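Conceição Coelho
2021-08-22

Notes on the Plusitz halftone brush set, version 2, after a month of daily use. I work in vector, mostly packaging and labels. Thread.

The set has 64 brushes. The install file loads them as one category, and the order is by dot size, smallest first. Renaming the category does not break documents already saved.

Dot spacing is tied to stroke width. If you scale a finished object and "scale with object" is off, the dots stay the same size and the pattern shifts along the path. Turn it on before you draw. Turning it on later only affects new strokes.

On closed paths there is a visible seam at the start node. Workaround: move the start node to a corner. On circles there is no corner, so I break the curve and hide the gap under a second shape.

The line screens from Vasilakis do not have the seam problem, but they are bitmap textures at a fixed size. Past 500 percent zoom they go soft. Fine for web, less so for a large print.

Color: the Plusitz dots are pure black with transparency, so they take the stroke color directly. The Vasilakis ones need a recolor layer clipped to the object. If you group first and clip after, the recolor applies to the whole group, fills included.

PDF export. With the default preset, brush strokes are rasterized at document resolution. Set the document to the printer's resolution at the start. Changing it at export did nothing on my machine.

File size went from small to nearly unusable on the Flosau label, which has overlapping halftones on every panel. Converting the two bottom layers to pixels fixed the lag. Keep an editable copy.

Someone asked about Holtiveo's free pack. I tried it in July. The dots are uneven at the ends of short strokes, and pressure is ignored. No update that I can find.
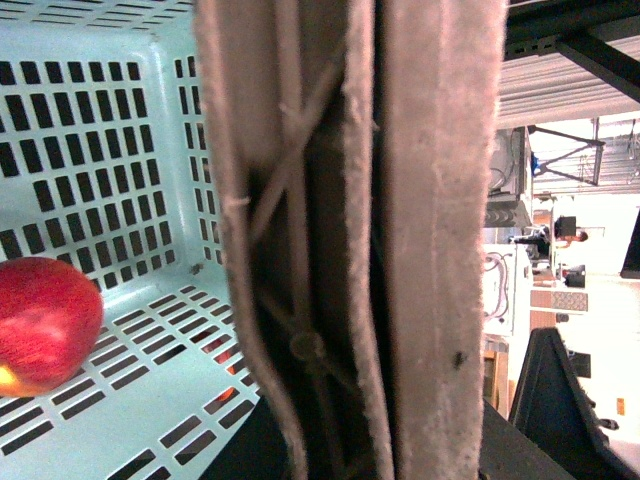 Next I will test the same brushes on open paths with variable pressure and post the settings under this one.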